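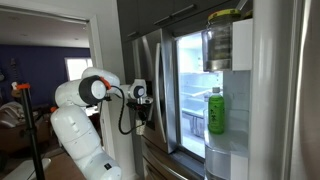
1. Background

Household refrigerators are among the few appliances that run without a break all year, and their share of a home's electricity use depends on room temperature, door openings and the state of the door seal. This project looked at the third of these. Door layout matters because it sets the length of gasket that has to stay in contact with the cabinet. A French-door model in brushed stainless steel, with a tall curved handle on the left door, has a vertical closing line between its two upper doors that a single-door unit of the same width does not have. Our question was how much a worn or dirty gasket adds to daily consumption, and whether cleaning alone brings any of it back.

2. Test units

Two refrigerators were used. Unit A was a single-door Salance, bought second-hand in Farquharson with its original gasket. Unit B was a two-door Grerkow of similar age with a replacement gasket fitted by the previous owner. Neither had a working ice maker. Both were levelled on the lab floor with the rear coils clear of the wall, then run empty for two days before any reading was taken.

3. Method

Each unit was connected to a plug-in energy meter logging at one-minute intervals. Thermocouples were taped to the centre of the middle shelf, the inside face of the door and the outside of the cabinet beside the gasket. Water bottles with a total mass of 87 kg were split between the two units as thermal load. The thermostat was set to hold 4 degrees on the middle shelf and was not touched again.

Three gasket conditions were tested: as received, cleaned with warm water and dish soap, and deliberately gapped with a strip of card at the lower hinge corner. Each condition ran for three full days. Doors stayed shut except during the opening trial, when they were opened for 15 seconds every half hour between 9 a.m. and 5 p.m.

Seal contact was checked with a paper strip pulled by a spring scale at points along the gasket. A pull under 80 grams was recorded as poor contact.

4. Results

Unit A, as received, used 1.42 kWh per day. After cleaning it used 1.36 kWh, and with the card in place 1.71 kWh. Unit B used 1.58, 1.57 and 1.83 kWh. Poor contact on Unit A was confined to the bottom edge, where dried food had built up in the folds. Over a year the gapped condition on Unit A would add a little over 105 kWh compared with as received.

The opening trial raised consumption on both units by less than the card did. We had expected the reverse.

5. Limitations

Room temperature drifted during the first run on Unit B when the building heating came on in October, and that run was repeated. Humidity was not controlled. The meter has a stated accuracy of 2 per cent, so the change on Unit B after cleaning is too small to report as a saving. The card gap is also a crude stand-in for real wear, which tends to be spread along the whole edge.

6. Further work

A longer test with hardened gaskets taken from scrapped units would be more useful than another round with card. The logging script and raw files are in the project folder under Puma. The two spare thermocouples have been returned to the store.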